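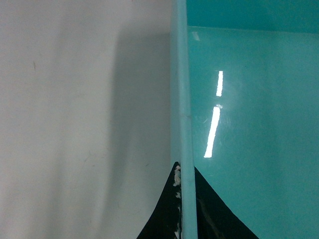

Sinéad Dunne thinks I am being a snob about mushrooms. She wrote in after my last column to say that if a grown adult wants to put powdered fungus in her coffee at seven in the morning, and feels brighter for it, then the only decent response from the rest of us is to pass the milk.

I have thought about this for most of April and I would like to pass the milk, I really would. My trouble is with everything that comes along with the powder.

You can't open a magazine at the moment without meeting it. The Sunday supplement had four pages. The free paper at the station had a man in a linen shirt holding a mug in both hands, as people do when they have been told to look restored. Even the parish newsletter in Plodcombe, which normally confines itself to hedges, ran a half-page piece headed "Could Fungi Help You Focus?" It was directly above the notice about the blocked drain, which has been blocked for two years and could do with some focus of its own.

I should say that these are the legal sort of mushroom. The other sort gets written about too, in a more serious typeface, and there are proper researchers doing slow and careful work on whether it can help people who are badly unwell. I have no quarrel with them. What bothers me is how the legal sort has borrowed their coat. A piece will begin with a hospital trial of one substance and end, six paragraphs later, with a discount code for another. The two have about as much in common as a racehorse and a clothes horse, but by then you are warm and hopeful and have your card out.

I know this because I had my card out. Sakell, a company I had never heard of until it began following me around the internet, sold me a pouch of its Morning Blend. The pouch said it would support my clarity. I noticed that it didn't promise to improve my clarity, or give me any if I had none. It would stand nearby and be supportive, like an aunt at a swimming gala.

The label went on to say that each serving contained 400 milligrams of something, though it was shy about how much of that was mushroom and how much was the oats it had been grown on. I emailed to ask. I got a friendly reply saying that the company believed in the whole organism. I wrote back to ask whether the oats were part of the organism and have heard nothing since.

It tasted of shed. I took it for 12 days and on the ninth I did feel unusually clear-headed, but I had also slept well and my neighbour had finished drilling.

Sumeya Shiferaw, who reads these columns before they go in and takes out the libel, made the fair point that I take a vitamin D tablet every winter on no better evidence than a leaflet. She also reminded me of the summer of 2000, when I drank a great deal of aloe juice and told everyone. I had hoped that was forgotten.

So yes, Sinéad, some of this is snobbery, and some is embarrassment at having been here before. But I do think the papers could do a little better by us. When a feature says "studies suggest", I would like to know how many people were studied, and whether any of them were mice. I would like the expert quoted in paragraph three not to turn up as a founder in paragraph nine. If the honest answer is that it's too early to say, then let it be too early to say, and give the other three pages to something else. The drain, for instance.

As for the coffee, have it however you like. There is most of a pouch left in my cupboard, next to the aloe, and you are very welcome to it if you pay the postage.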